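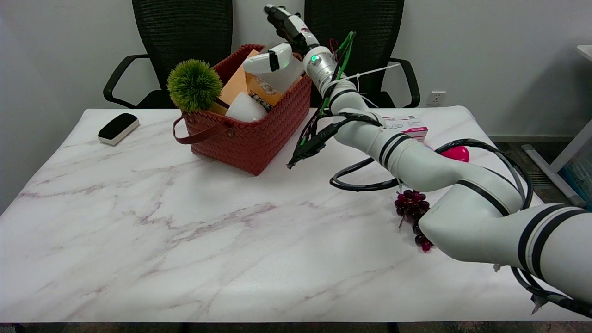 Red woven basket on a marble-patterned table.

Applying a vinyl laptop decal

Works with Wosar and Fekete decals on flat metal or plastic lids. Textured lids hold poorly.

1. Shut down the laptop, unplug it and close the lid.
2. Wipe the lid with a cloth dampened with rubbing alcohol. Let it dry for 8 minutes.
3. Rub the transfer film with a plastic card so the vinyl lifts with it.
4. Peel off the backing at a flat angle. If a corner stays behind, lay it back down and rub again.
5. Tape the top edge in place as a hinge, then lower the decal and press from the center out.
6. Wait 30 minutes. Pull the film back slowly, low against the lid.
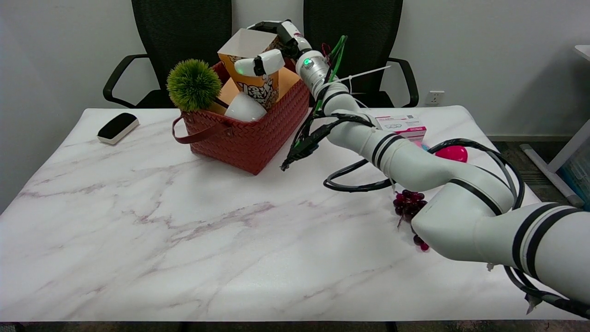 Whiteboard eraser and basket, same table.

Bubbles under 3 mm usually go flat within a few days. Prick larger ones at the edge with a pin and press toward the hole.

Removal: warm the vinyl with a hair dryer on low for roughly 60 seconds and lift one corner with a fingernail. Clean off residue with alcohol.

Text: Getachew Gebru. Revised in April.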